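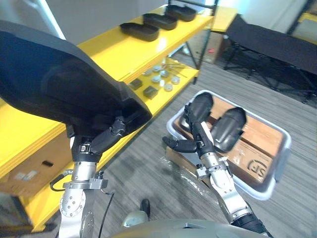
The Drullness path is open again along most of its length, and people are walking on it, a result your grant agreement describes as Outcome One and which I would describe as a relief. The stretch between the old creamery and Jistusham mill had been closed for so long that two generations of locals knew it only as a dotted line on the map in the post office. It now has a surface, a drain, two gates and a bend that no one can agree about. The ground past the mill is still soft, and we tell first-time walkers to bring something sturdier than a plain black shoe like these, and to have a plastic tray waiting by the door when they get home. Most of them listen. The ones who don't are easy to spot on the way back.

Progress report to the Stelitz Fund, Paths and Commons program
Prepared by Maeve Nic Giolla, project lead
26 Sep 2019

Where we are against the plan

You asked for reports that follow the headings of the original application. I have tried. The original application was written by me, in a hurry and in a mood of great confidence, and some of its headings no longer have much to do with anything. "Riverside Interpretation Node," for instance, is a bench. It's a good bench.

The surface work is finished from the creamery to the second gate. Hirano, our contractor, used crushed stone over a fabric base for the first 600 yards and went back to packed earth after that, as agreed in our call in June. The stone has settled well. The packed earth has settled in the sense that it has gone somewhere lower than where we put it, mainly on the inside of the bend. Hirano came back and topped it up at their own cost, and we were grateful and did not ask whether it would happen again. It will probably happen again.

The drain under the farm crossing does what a drain should. It was the single most expensive thing we built and it can't be seen from anywhere, so I would like it noted in writing that it exists. Nazma Jayasinghe designed it, and has offered to show it to any visitor willing to lie on the bank with a flashlight. I went. It's a very nice drain.

Both gates are hung. The upper gate closes by itself, as specified. The lower gate closes by itself if the wind is from the west. We have adjusted the hinge twice and may try a heavier latch before winter.

What is behind

Signs. I'm sorry to say it's still the signs. The plan promised waymarks at every junction by the end of summer, and at the moment there are posts at every junction with nothing on them. Walkers have been very patient with the posts. One family left us a note saying they had enjoyed the "minimalist route" and had ended up in a barley field.

The delay has two parts. The first was the wording. The mill has been Jistusham for as long as anyone has written it down, but the people who live above it leave out the middle syllable and those who live below it leave out the last, and both groups were prepared to come to a meeting. We have gone with the spelling on the deeds. The second part was the supplier, who sent a proof with the arrows reversed, then a corrected proof with the arrows correct and the distances reversed. The third proof is clean and I signed it last week with a feeling close to joy.

The leaflet is also late, for the simple reason that it has a map in it and the map shows the signs. More than 200 people have asked for one at the library desk, where they are currently given a photocopy with my handwriting on it. I have been told the handwriting is a barrier to access. I accept this.

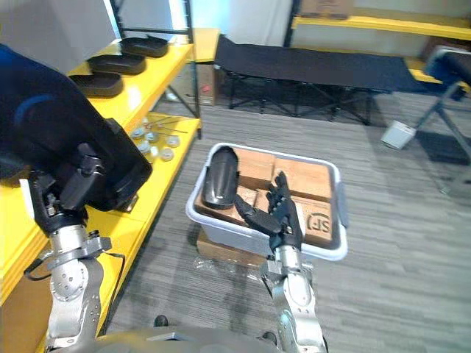
The bend

I had hoped to leave the bend out of this report, but it came up in your last letter, so word has evidently traveled.

The historic line of the path goes straight down to the water below the mill and along the bank. The bank has moved since that line was drawn. Our approved plan took the path around behind the alder trees, which adds a few minutes and keeps everyone's feet out of the river. Noboru Uchida, whose land lies on that side, agreed to this in writing and has been generous about it throughout, including letting Hirano bring the roller in through his yard.

The objection came from walkers who remember the old line and consider the alders a detour. They have expressed this by walking the old line. There is now a trodden track down to the water, a trodden track back up again when people find out about the water, and our own path in between, which gets used chiefly by dogs. We have considered a fence and I would prefer not to build one. A fence on a path we reopened with public money would be hard to explain at the next open day. What I'd like to do is put the bench on the outer curve of the bend so that there is some reward for going around. This means moving the Riverside Interpretation Node up the slope, and I am told that moving a node requires your consent. Please consider this paragraph the request.

Haruna Hoshino, who surveyed the bank for us, thinks it will lose another strip over the winter, which may settle the argument on its own.

Walks and visits

The guided walks have gone better than the plan dared to suggest. We budgeted for 12 over the season, on the theory that interest would fade after the first few, and we have now led all of them and been asked for more. The early evening ones fill up first. The one advertised as "Mosses and Liverworts of the Lower Bank" filled up faster than the one advertised as "Easy Summer Stroll," and I have no explanation to offer beyond the fact that people around here don't like being told a thing is easy.

The school walk was the noisiest and, in my opinion, the best. The children were asked to draw what they noticed. Most drew the drain, which pleased Nazma more than anything in the engineer's sign-off. One drew me, at the gate, holding it open against the wind from the wrong side. It's a fair likeness and it's on the wall by my desk.

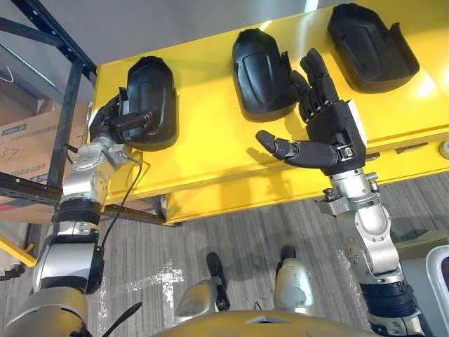
Black molded shells on the yellow table, one of them held at the near end.

Visitor feedback is collected on cards in a box at the creamery. We asked three questions, and people have mostly answered a fourth one of their own, about parking. There is no parking. There was never going to be parking; the application says so in bold. We have added a line about the bus to the photocopy, in my handwriting, so I can't promise it has reached everyone. The bus stops at the creamery on its way out and on the far side of the road on its way back, and it's well worth knowing which is which before the last one goes by.

A smaller number of cards mentioned the surface, and these were kind. A woman who uses a wheeled walker wrote that she had gotten as far as the second gate and back for the first time since the path closed. I have read that card at two meetings and will read it at the next one too, whatever is on the agenda.

Money

Spending is within the total, though the lines have wandered. The drain went over. The gates came in under, in a way that the lower gate makes easy to believe. Signs are unspent until the supplier invoices us, and printing is unspent for the reasons given above. The stone cost what Hirano said it would, and I mention it only because in my experience this is rare enough to report.

I would like to move $1,000 from printing to surface repairs. We planned a larger print run than we can sensibly give away, and the inside of the bend will need attention again in spring whether or not anyone walks on it. Katsuhiko Mizuno has gone through the figures with me line by line and is satisfied with them. He is less satisfied with the way I keep receipts. The full ledger is attached, along with the receipts, flattened as far as possible.

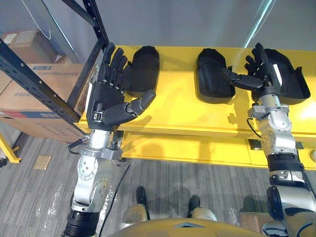 We are not asking for an extension at this stage. If the signs arrive in the condition I signed for, they can be up before the ground gets heavy, and the leaflet can go to print the week after. If they arrive reversed, I'll write to you again, more briefly.

What comes next

The remaining work is the top section, from the second gate to the road. It's short and steep and has a badger in it. We knew about the badger when we applied. We did not know how far the badger had gotten, and Haruna has marked a strip along the hedge where nobody is to dig, roll or so much as lean on a spade. The path will pass on the other side of the strip, on steps, and the steps need a handrail that wasn't in the first drawings. Nazma has redrawn it. The cost fits inside the contingency with a little left over.

Noboru has asked whether the steps could be wide enough for his sheep. I've said I would raise it with you, and I have now raised it.

Could we have your decisions on three points before the clocks change: the bench, the printing money and the handrail? The sheep can wait for the next report.

Maeve Nic Giolla
Drullness Path Project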